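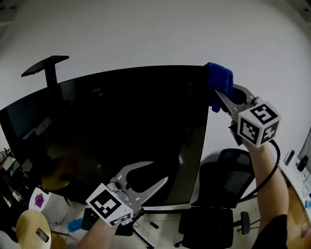 I have owned a black monitor for years and for most of them I believed it was clean. Then the sun comes in low in October, at half past three, and I find out what I've been looking through. There is a grey bloom across the lower half, a constellation of specks I'd taken for faults in a spreadsheet, and one long smear that I can only put down to my own sleeve.

So I went looking for advice, which was my first mistake. The internet holds that a screen must be cleaned with a kit. The kit is a small bottle of liquid and a cloth. The liquid is mostly water, as you'll see if you read the back, and the cloth is a cloth. The one I was steered towards, over and over, is sold by a firm called Vistero, and it claims to lift dust, grease, "environmental film" and static in a single pass. I'm not sure what environmental film is. I suspect it is dust and grease.

I bought it anyway. I'm sceptical, I'm not immune.

Before I say how I got on, a word about cloths, as I've got opinions. I keep blue ones. They're the thin sort of microfibre, they came in a bundle from the hardware shop in Burcombe, and the only thing I ask of them is that they haven't been near the cooker. A cloth that has once met bacon fat will never again be fit for glass, whatever you wash it in. I've tested this more often than I meant to. The other rule is that a cloth which has been on the floor goes in the wash, even if it was down there for a moment. Floor tiles look clean and are covered in grit, and grit on a glossy screen is sandpaper.

Ayman Badawi, who I shared an office with for a long stretch, used to clean his with the end of his tie. He had no scratches at all. I mention it because it has bothered me ever since.

Anyway, the method. Everybody's method starts with "power down the monitor and allow it to cool", and I can agree with half of that. Turn it off, yes, because you can't see dust on a lit screen. As for cooling, mine is never more than faintly warm and I've not noticed any difference.

Then you dust, dry. This is the part people skip and it's the only part that does much. Start at the top, along the upper edge, where it gathers in a line like snow on a fence. If you start in the middle you'll only bring the top down later onto the part you've just done. Go along the edge with a folded bit of cloth, pinching it over so you get the front lip and the top and a bit of the back together. The corners hold on to it. I don't know why corners should be worse, but they are.

After that, straight down in strips. The guides are very firm about circles. Half of them say small gentle circles and the other half say never, ever circles. I've done both on the same screen, left half and right half, and stood back, and I couldn't have told you which was which. I go in strips because it's easier to remember where I've been.

Now the liquid. The Vistero bottle says to spray "directly or indirectly", which covers most possibilities. Please don't spray it directly. It runs down, it gets into the bottom edge, and there are things behind the bottom edge that would prefer to stay dry. Put it on the cloth, and less than you think. I used two squirts for the whole screen and that was one too many. It left a faint rainbow that I had to chase with a dry cloth for longer than the cleaning had taken.

And here's what annoyed me. When the Vistero was used up on the left side, I did the right with tap water, boiled and cooled because we've got hard water and it leaves spots. The result was the same. I left it overnight and looked again the next afternoon when the sun came round, and it was still the same. If there's any environmental film on the right-hand side it is keeping very quiet.

I wrote some of this in an email to Said Lahlou, who sells office furniture under the Porside name and will argue about anything. He says the liquid is better for greasy fingerprints, and I'll give him that, a bit. If you've got children, or colleagues who point at things by touching them, a drop of something with some alcohol in might save you some rubbing. Check what the maker of your screen says first, as some coatings don't care for it. He also says my real trouble is that the desk is too near the window. This is the kind of remark you get from a man who sells desks.

The stand is worth a mention, because no guide I read had a word to say about it. Monitor stands are nearly always black, nearly always have a flat foot, and the foot is where everything that falls off the screen ends up. If you clean the glass and leave the foot, you'll look down in the evening and think you've done nothing. Do it last, with the cloth you've already spoiled. While you're there, look under it. I found a screw, a dead fly and the cap of a pen I threw away in the spring.

Chairs, too, if they're mesh. I don't have a cure for mesh. The dust sits in the holes and a cloth pushes it through to the other side, where it waits. A vacuum with the brush on gets the top layer. I've seen a video of someone hosing one down in a garden and I've got doubts about the castors.

How often? One page told me daily, which is absurd, and was written by people who sell cloths. Another said every 40 days, and I'd love to know who sat down and worked that out. I do mine when I can see it needs doing, and in summer, when the sun is high and doesn't reach the desk, that can be a very long gap.

Does any of it matter? I'm less sure than when I started. I could read the screen before and I can read it now. Black text is a bit blacker. The specks in the spreadsheet have gone, apart from one, which turns out to be a full stop in cell D4 that I put there myself and which had been breaking a formula for some time. So I suppose the cleaning paid for itself there, though tap water would have found it as well.

I've still got the Vistero bottle, empty, on the shelf with the other things I'm going to sort out. The spray head is rather good. I've rinsed it and filled it from the kettle, and I'm using that on the kitchen window, which gets the same low sun a bit later in the day and is in a far worse state.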